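Assembly board gallery – Nundisbridge workshop

Posted 08/12/2022 by Brândușa Sârbu

The assembly board is a flat white panel with blue parts that fit into it. Some parts go straight into the board, and others go into smaller white plates that sit on top of it. We have been using this version at Nundisbridge since October, when it took the place of the old Ondar board. The Ondar board had worn holes and too many parts in the same gray as the base, which made it hard to see what was missing.

This page shows the board in use on the black table. Visitors to the workshop often ask what the parts are and how they were made, so there are some notes on that as well. Click any picture for the larger version.

The board and its plates

The panel is printed in white and sanded on the top side only. The circle outlines near the corner are engraved into the surface. The raised plates are separate pieces, and each one can be lifted off and swapped. We keep 20 spare plates in the drawer under the Boersma printer, sorted by hole pattern. If you take one, write it on the sheet inside the drawer.

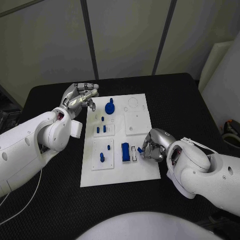 Blue gear near the top of the board, with the pegs on the left side and a small blue piece held at the right.

The gear-shaped part has a short knob on top, so it can be picked up from above. On the Ondar board the gear was flat and people ended up prying it out with a fingernail or a screwdriver, and two of them cracked that way. The new one has held up well.

Pegs and holes

All the small pegs are blue and come from one roll of Nustemik filament. We printed 44 in the first batch and threw out the ones with a lip at the base. A peg with a lip will stand in its hole but leans a little, and then the next one beside it does not go in cleanly. A few strokes with a fine file will fix most of them.

Hole size took longer to get right than anything else. The first test plate was too tight, the second was too loose, and the third is the one we kept. Please do not drill out a hole that feels tight – check the peg first.

The table surface has a fine texture. It is good for keeping a dropped peg from rolling very far, but dust settles into it, so wipe it down before you set up.
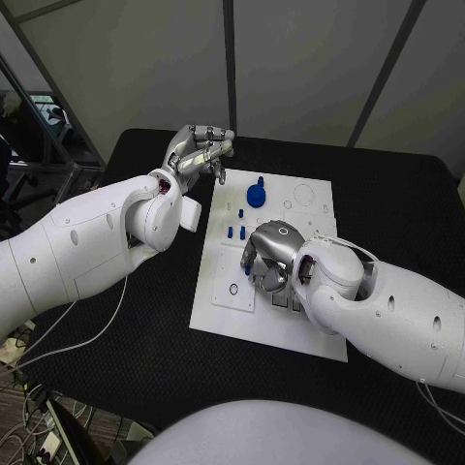

Storage and care

Pegs go back in the shallow tray and gears go in the deep one. Plates are stored flat. We left a stack leaning against the window for most of a summer once and every plate in it came out bowed.

Clean the board with a damp cloth and a little dish soap. Do not use acetone or the orange degreaser from the shelf by the sink. If an engraved line fills up with dirt, a dry toothbrush will clear it.

Print files for the board, plates, pegs and gear are in the shared folder under "board 2". The older files are still there for anyone who needs a replacement Ondar part, but we no longer keep those in stock.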